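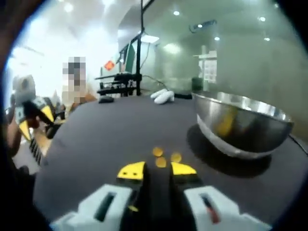 Figure 2. Gripper with yellow finger pads open above a dark gray tabletop, three small round golden-yellow discs just beyond the tips.

4.2 Extra service on event days

Riders on event days are not the weekday riders. Obvious maybe, but the ridership model in section 3 treats them the same, so we split them out. Event here means anything the city lists as closing at least one street: foot races, parades, the November lantern walk, home games at the Flonilley grounds. Street fairs with no closure left out.

Survey data first. 1,969 usable forms, collected on platforms and at the two temporary bus stops on the Rinine side. Forms handed out before the event only. Return trips are therefore seen through what people said they planned to do, which we know is weak – people leave early, get a ride, walk to a bar and take a later train. Kwofie's counts at the fare gates help some, see 4.3.

Main result: extra trains in the morning filled up, extra trains after did not. Morning load on the Gidey line went past seated capacity on every race day in the sample. After the race, trains left with empty rows while the platform was still crowded. Cause seems to be timing. The extra return trains were scheduled off the official finish time, and slower walkers and families came back to the station well after that. By then regular service had resumed, one train every 40 minutes on the outer branch.

Parades look different. Riders come in over a longer window and go home over a longer one, so peaks are lower and the extra trains matter less. Buses matter more, becuase the detours cut off several stops near the route. In open comments the detour was the top complaint, ahead of crowding and ahead of fares. Typical wording: did not know where the bus would be. Signs were posted at the closed stops but did not always say which stop to use instead. Shetty coded the comments, Retamal recoded a set of 50 as a check, disagreements settled by talking them through. Most were about wether "late" meant a late bus or a late rider.

Fare type. Day passes sold on event days went largely to people who said they ride less than once a month. Ticket machine lines at the park-and-ride lots were long enough that some riders missed the train they had planned on. Advance sale through the Zekivura app was offered for the races but not for the parades, so no fair comparison between the two. We left it out of the model.

Home games – small sample, treat with care. Pattern closer to the races than the parades, with one sharp peak in and one sharp peak out. Evening games run into the end of bus service. Borbély (this project, interview notes) reports that operators held last buses on their own judgment when a game ran long. No written rule that we could find. Holding a bus helps the riders coming from the game and hurts anyone waiting down the line, and the survey only reached the first group.

Limits. One city, one season. Weather not controlled for beyond a rain / no rain flag. Riders who gave up and drove are missing altogether, same problem as in Jaidee's earlier platform study. The temporary stops were moved partway through the season and forms from before and after the move are pooled.

4.3 takes up the gate counts and compares them with the planned return times given on the forms.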